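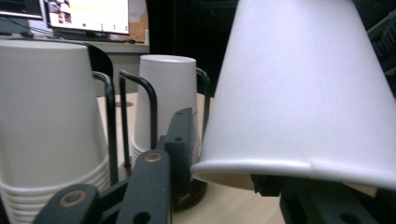

Juder wants to know whether the county crisis line can release a call record to a family member, and which office takes the request.

That is part of what I need too. My brother was held at the Tremblay stabilization unit for 23 hours and discharged without a follow-up appointment. The county mailed a bill for $1,174. He has state coverage. Do we appeal to the county or to the plan?

Cernik
Start with the plan. Crisis stabilization is billed by the hour, and the claim is often rejected when the unit leaves the coverage ID off the intake form. Call member services, ask for the claim status, and write down the reference number. If no claim is on file, the county billing office has to submit one. Ask them in writing to place the account on hold until then.
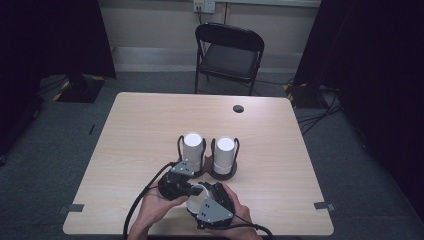

The hold matters if the account is close to collections. Ours went out in September at $842 and took months to pull back. For the call record, your brother signs a release naming you — the crisis line and the unit are separate providers, so he needs one form for each.

Wumimport
same thing happened to us, just dont pay it yet

Juder
The release form at the Tremblay front desk covers the unit only. The crisis line has its own, two pages, and they accept it by fax or mail. Mine was dated May 2019 and they still honored it.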